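On Dec 18, 2020, Khôi Lương wrote:

> Does the Ninh policy still cope once you leave the lab? 482 demos doesn't sound like much for small objects, and I'd have guessed you need nearer 3000.

Hi Khôi, all,

It does, and I'm really pleased with how well! We trained on the 482 demos, then fine-tuned with 300 short clips from people's homes (Man-sik did most of the labelling – thank you!). Grasp success on the small cylinders is now level with our bench numbers from May, and that's with curtains, bookshelves and all sorts behind the table.

The big gain came from predicting 3 steps ahead and re-planning after each one. Before that, the fingers tended to drift towards whichever object was largest. Tín is running the same test without the look-ahead, so we'll have a fair comparison soon.

Weights are on the Skarier server if anyone wants a go.

Sơn
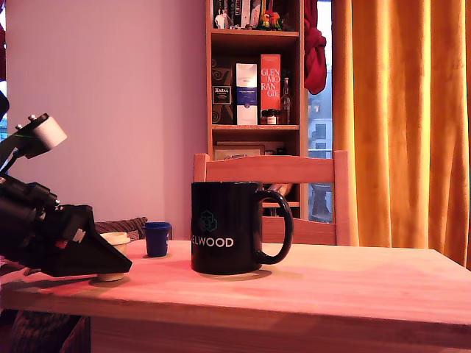 Gripper at the cream cylinder, with the small blue cup and the big black mug as distractors.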